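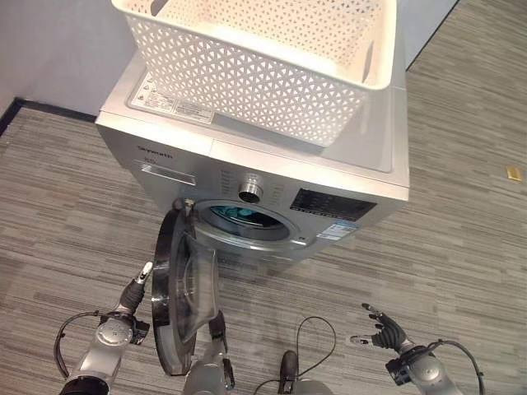 Home cooks wanted for the Mugo recipe testing circle, Temville

Do you cook lentils, beans or split peas at home at least once or twice a week? Then we would love to have you in our kitchen circle this spring! Mugo is a small cookbook project run out of Kendley, and we are putting together a collection of everyday pulse dishes – dals, soups, bean stews, chickpea curries, the sort of thing you make on a Tuesday and eat again on Wednesday with rice.

We are looking for 20 people to try our recipes in their own kitchens before the book goes to print. You don't need any training, and beginners are every bit as welcome as people who have been soaking beans for forty years (we really do need both, so please don't be shy).

What you would be doing:
Cooking 2 recipes a week for 7 weeks, starting in April
Filling in a short form after each one – how long it took, what you swapped, whether anyone asked for seconds
Coming to one shared supper at the Ukorcombe hall when it's all over, if you can make it

What we ask for:
A stove and a heavy pot with a lid. A pressure cooker is very handy, and please tell us if you have one, as some recipes come in two versions
Basic spices such as cumin, turmeric and mustard seed. We mail out anything harder to find
Plain speaking. If the soup was dull, say so

Each tester is paid $380 once the last form is in, which is meant to cover your groceries and leave a good bit over for your time. Testers are also thanked by name in the book, unless you'd prefer not to be.

Please let us know about allergies when you write, especially to peanuts, sesame or mustard, and we will choose your recipes to suit.

To apply, send us a few lines about what you cook most often and who you cook for. Applications close Saturday, January 6, 2024, and everyone who writes will get a reply from us, even if it takes a little while.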